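So you got yourself a phone headset and every movie looks like two blurry postage stamps. Mine did too! I use a Dalow viewer with the Fusano player app, but the steps are close to the same on most of them.

First, clean the phone screen and both lenses with a dry cloth. Then open Fusano, tap the gear, and pick your viewer from the list. If it isn't there, choose Custom and set the lens spacing by hand (I ended up on 76 after a lot of squinting).

Next, load a short clip and look straight ahead. If you see double, nudge the spacing down one step at a time until the two pictures melt together. Give your eyes a few seconds between steps. 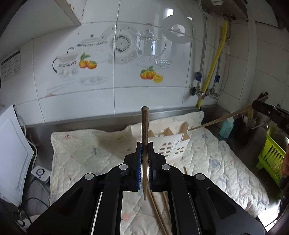
A wooden chopstick, held upright

Now the format. Side-by-side movies need SBS turned on, and 360 videos need Sphere, otherwise everybody looks squashed. Files bigger than 3 GB stutter on my old phone, so I shrink those on the laptop first.

Last thing, hold the phone level and tap Recenter before you close the lid. I spent a whole Saturday watching a shark movie sideways before I found that button!

2 comments

Kirsty Tosh
Custom worked for my Prulance viewer, thanks. I had to go down to 35 though??

Callum Baxter
Does Recenter stick for you? Mine drifts left after 13 minutes or so, every time.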